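Textbooks > Local History for Beginners > Chapter 4: Pots, Plates and Trade

Chapter 4: What people ate from

I came to this subject by the back door. I wanted to write about harbours, and I kept getting stuck on crockery. Parnport, my home town, had 51 china dealers on its books in 1702, which seemed mad to me for a place with one decent quay – who was buying it all? Blue and white was what everyone wanted, and plenty of homes still have some.
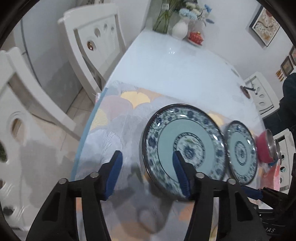

4.1 Reading an inventory

When somebody died, a clerk listed the household goods room by room. The Ruddock inventories are my favourites (terrible handwriting, lovely spelling!) and they run to 1261 pages. Look for three words: plate, dish and bowl. Clerks mixed them up all the time, so don't build a theory on one entry. Bowls are the hardest to pin down, then as now, as they get used for everything from porridge to dough.
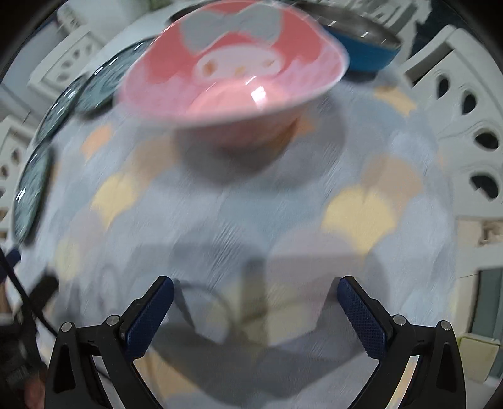
A reader of the first edition wrote to say that in Madar a "dish" always meant something shared, and that I should have made more of it. Fair point, and section 4.3 now does.

4.2 Following the borders

Patterns travelled further than pots did. A border copied in Suvurik could turn up in Parnport a generation later with the flowers changed and the leaves squashed. We'll compare some 400 sherds in this chapter, and I'd start every time at the rim and work inwards. 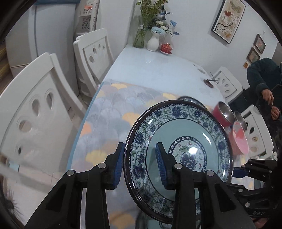
Fig. 4.3 Plate with a blue-and-white floral band and pale turquoise well.

Comments

marl_pit: Is the sherd list going online? My copy has the old one.

Tansy22: Used 4.1 with my evening class and we argued about "dish" for an hour.

Contact us | © Parnport Local History Press | Back to top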